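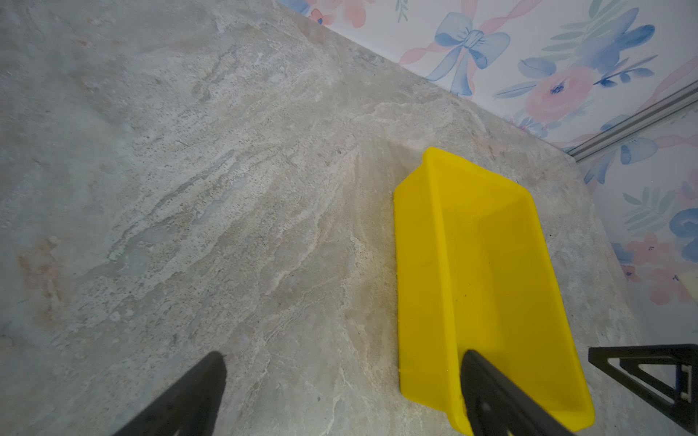

Fig. 14.1 A yellow dustpan on a stone-patterned countertop. Note the dark specks.

Housekeeping & Home Skills | Student Reader

Chapter 14
Crumbs, Dust and Dry Spills

Dry mess first. Always. Wipe a crumby counter with a damp cloth and you get paste – gray streaks, grit in the corners, twice the work. So before the cloth comes the brush and pan.

A short chapter, 2 methods. Sweeping to the edge (pan held below the counter) and sweeping into the pan (pan flat on the surface). Trevor Whitlock taught both at the Holroyd training kitchen and had a strong preference for the second. Less on the floor. You will try each one and make up your own mind.

Look at the pan again in Fig. 14.1. Three parts to learn now, they come up on every page:

Lip – the flat front. Must sit flush with the surface. A chipped lip leaves a line of dust behind.
Side walls – low, keep the sweepings in.
Back rim – raised. Stops everything sliding out when you lift.

Then the surface. Patterned counters hide crumbs. Speckled stone is the worst, you can look straight at a spill of pepper and miss it. Feel with a flat dry hand, then sweep. Work from the wall toward yourself, short strokes, and go easy along the seam if theres wallpaper behind. Paper marks quickly and doesnt forgive a wet brush.

Before you start: is the pan itself clean? Specks left in it end up on the next counter. Tap out over the bin, wipe, dry.

Key words: lip, rim, flush, seam, dry spill.

Warm-up task, in pairs. Sprinkle a spoon of flour on a worktop, clear it by each method, compare what is left. Selorm Opoku's record sheet is on page 106.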